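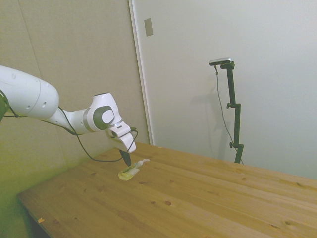

A small tube on the light wood of the table.

The Table from Flornby

My aunt sold the house in Flornby in August and gave everything away in one afternoon, the way other people give away zucchini. My cousin got the piano, which he could not play and still can't. My mother got the good plates. I got the kitchen table, and I was so pleased that I said yes before I had given one thought to the water between Flornby and Prilholm, where I had been living for all of 3 weeks in a rented place over the old net store.

There were two ways to get a table across. You could pay the freight office in Istirport, who wanted 600 and would bring it sometime before winter, or you could put it on the Amoah, the little passenger ferry, and hope for a kind crew. I have always been one to hope for a kind crew.

"That's not luggage," said the woman at the ramp.

"It's a little bigger than luggage," I said.

She walked all the way around it, and then, for reasons I have never worked out, she asked me what we used to eat at it. So I told her. I told her about the plum dumplings, and the soup my aunt made from whatever was left in the yard, and how we children did our homework at one end while she cleaned fish at the other, so that I handed in arithmetic all through grade school that smelled faintly of herring. I went on for some time. There was a line forming behind me, and a man in it said his mother had made plum dumplings too, but with a sugar cube in the middle where the pit had been, and was that how ours were done?

It was. The woman sighed and opened the gate. 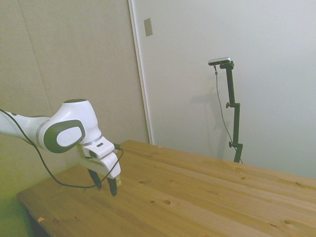

Light wood, from one side of the table.

We were more than 80 on board that evening, and there weren't seats enough, so of course people sat at the table. It stood on the open deck with its legs tied to the rail, and by the time we had left the harbor wall behind us there was a card game at one end and somebody's baby asleep in a basket at the other. The man with the sugar cubes had a sausage and a loaf, and he cut them both up very thin so they would go around. I hadn't eaten since breakfast – I had been too worried about the ramp – and I don't believe I have had a better supper since.

A girl who was maybe seven asked me if the table belonged to the boat.

"It belongs to me," I said, feeling a bit grand about it.

"Then you should bring it every time," she said, and went back to her cards, which she was winning.

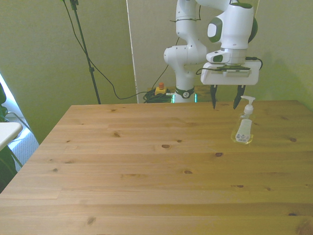 It was nearly dark when we tied up at Prilholm, and it was then that I remembered the stairs. There are 56 of them from the landing to the net store, cut into the hill and uneven as old teeth. I stood at the bottom with my hand on the wood and thought I might simply live down there until spring.

But the card players hadn't finished their game, you see, and they didn't care to leave it. Two of them took the front legs and two took the back, and the girl walked ahead of us up the hill, holding everybody's cards face down against her coat and telling us where the bad steps were.

I put the kettle on when we got in. I only had two cups, so we took turns.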